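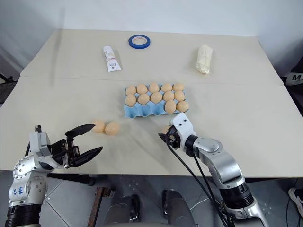

I've been itching to write this one up, and now the numbers are in I can! For the last few months at Avthorpe we've been trying out a fairly simple idea on our two-armed setup: let the policy guess how sure it is about the next half second of movement, and slow the arms down when it isn't. We call it Skakby, after a village one of us got lost in.

The usual way to train these things is to copy human demonstrations at whatever speed the human worked. Trouble is, people speed up and slow down for all sorts of reasons, and the model soaks up the lot. It'll dawdle across an empty stretch of table and then rush the bit where the fingers close round a shell, which is exactly the wrong way round.

So we took our 2000 demonstrations and stripped the timing out completely. The model learns the path as a shape in space, and a second, much smaller network looks at how far a handful of sampled paths spread apart. Tight bundle, go fast. Wide bundle, go gently. That's the whole trick, and I love that it fits on a napkin (the first version really was on a napkin, and I still have it).

Eggs turned out to be a lovely test. They roll, they hide behind each other, and when two of them are touching the fingers have to go in beside one without shoving its neighbour. You can watch the spread number climb as a gripper comes down on a pair and drop again once it has hold of one and is on its way to the carton. The first time I saw that plotted I made everybody come and look at my screen.

We ran 1037 picks with the old timing and the same number with Skakby. Failed picks, counting drops, cracks and anything where we had to hit stop, went from 205 down to 53. Average time per egg hardly moved, as the arms make up on the long swings what they lose near the shell.

It still struggles when both arms want the same pocket. The spread shoots up on both sides and they hover there, terribly polite, until one times out. Sharing a single spread number between the arms made it worse in February, and I don't fully understand why. My next go is to let one arm see the other's planned path before it picks its own speed.

The code is being tidied now, and the Witov branch is the one to use if you want to try it on your own arms. Leave the Yüksel one alone for the moment, it has my half-finished logging in it.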